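Surface Wear and What It Tells an Inspector

Scuffing is the first stage of surface wear on dark molded and coated parts, and it is the stage most often left out of maintenance records. At the Mathur workshop in Jarkville, Vandana Bhatia keeps a register of 416 worn parts, each entered with its hours of service and a grade from 1 to 4. Grade 1 is a change in sheen. Grade 4 is a loss of material large enough to alter the fit.

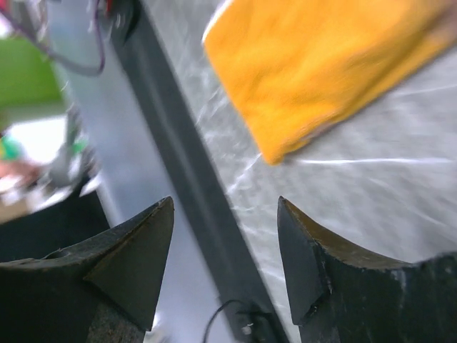
Edges wear before faces in nearly all the entries. A narrow edge carries the contact load on a small area, and any knock concentrates there. Bhatia's grading sheet treats scratches, nicks and chips separately. On a matte, nearly black surface, pale scratches and lighter specks along an edge are easy to pick out, and a single notch stands apart from the general scuffing. Her sheet asks for the notch to be measured on its own and left out of the average.

Hélder Morais, who revised the register in July, found that 31 parts had been graded under a lamp placed directly overhead. Shallow marks tend to vanish in that light. He regraded them with the lamp set low to one side, and most moved up by one grade. Inspection is now repeated every 300 hours, with the lamp position written beside the grade.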